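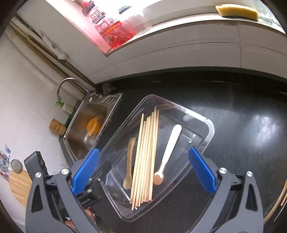 Clear container on the black countertop, blue pads either side.

31 July 2022. Purneck audit, day 2. Reran the supplier rebates for May. Wiretti booked theirs twice, once as a rebate and once as "other savings", and the two cheques don't match either. Tamara Căpraru labelled the folder "minor". It holds 29 journal entries, 9 of them signed off by a manager who was on leave.

Asked Plodus for the original contracts. Got a brochure. Prys wants the restatement memo drafted before the regulator's letter is answered. Still no ledger export from Vergara.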